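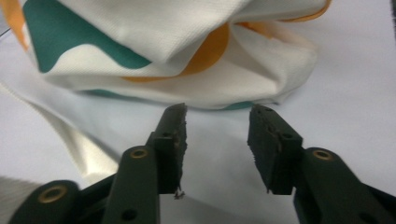
Reactive print bleeding into white ground after first wash

nfragkou
Posts: 511
Cotton dish towels, plain weave, white ground, two-color reactive print. Teal is fine. Orange leaves a faint halo on the white after the first machine wash. Steamed 6 minutes, cold rinse, then one hot wash. Which step do I change?

M_Stergiou
The rinse. One cold rinse doesn't get the alkali and salt out, and the unfixed dye goes straight back onto the white in the hot wash. Rinse cold until the water runs clear, then go up to 90 C with a little detergent.

grundier_e
Disagree. 6 minutes is short for some oranges. If the dye never bonded, you can rinse all weekend and it will still bleed. Run a strip at 10 and compare.

M_Stergiou
He said teal is fine. Same steam, same paste.

grundier_e
Same steam, different dye. Turquoise types and oranges don't fix at the same rate. Teal being fine tells you nothing about the orange.

nfragkou
Paste is the same batch for both, urea included. Water here is hard, 23 on the German scale. Could that matter?

pzervas
Yes. At 23 you want a sequestrant in the paste and in the wash bath. Calcium ties up the loose dye and it won't rinse off. I had the same halo on napkins until I softened the water.

M_Stergiou
Agree on the water. Still wouldn't touch the steaming until the rinse is sorted. Change one thing at a time.

grundier_e
Then cut three strips from the same print: longer steam, longer rinse, softened water. Wash them separately with a piece of clean white cotton in each. Takes a morning.

nfragkou
Did the strips Saturday. Softened water: white piece nearly clean. Longer rinse: slight tint. Longer steam: no difference I can see from the original.

grundier_e
Fair enough. What's the steamer reading at the top of the chamber?

nfragkou
No gauge up there. Will check with a probe and post it.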